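Reading the Ulum shutdown from the routing table

September 30, 2022

The mobile network in Ulum went dark on the second night of the fuel protests and came back in pieces. I have been asked by several readers what the measurements show, so these are my notes. They cover the network only. I have no independent information on arrests or injuries and will not repeat figures I can't check.

What was cut

Ulum has two carriers that matter. Rarnico sells mobile data to most of the province, and Heo runs fixed lines to offices, banks and the port. Rarnico withdrew its routes in a single batch, which took 25 minutes to spread to the collectors I use. Heo never withdrew anything. Its customers stayed online, but messaging services and two video sites stopped resolving.

Those are different methods, and they need different orders. Pulling routes takes one engineer and one phone call. Blocking by name takes a list, and somebody in the ministry at Tomunholm had to write it. The list was sloppy — it included a weather site and left out a messaging app that half the marchers were using.

What the ministry said

The first statement blamed a damaged cable. A cable fault on that route would have hit Heo as well, as both carriers lease fiber in the same duct. The second statement, 6 hours later, dropped the cable and spoke of "temporary measures to protect public order." No law was cited. The emergency rules passed in February allow a shutdown of up to 50 hours with written notice to the regulator. I looked for the notice on the regulator's site and did not find one.
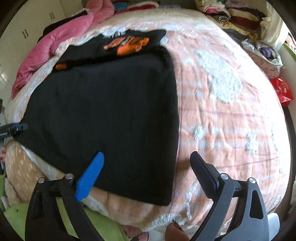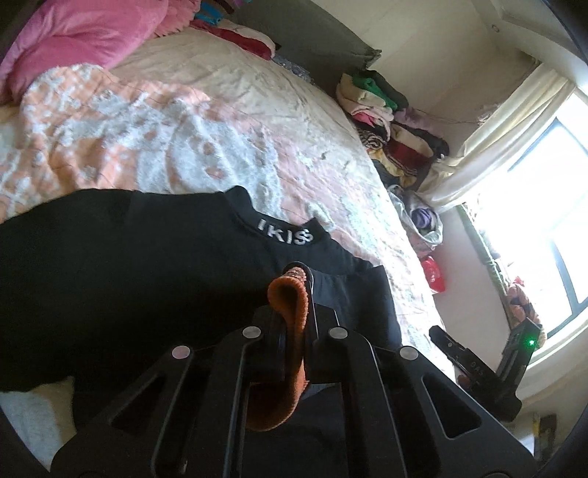

Orange against black, both times.

How I measured

I ran 3,000 probes per hour against addresses in both carriers' ranges, from hosts in three countries. A range counted as down when no address answered in two rounds running. This undercounts partial outages. It also says nothing about speed, and people in the north of the province report that data was too slow to load a photo even after the routes returned.

Open items

The regulator has not answered my email. Rarnico's press office sent back the first ministry statement without comment. I still need DNS results from inside Heo's network for the first night — if you kept logs, the address on the contact page works, and please strip customer data before sending. The raw probe files will go up once I have fixed the timestamps, which are in a mix of local time and UTC.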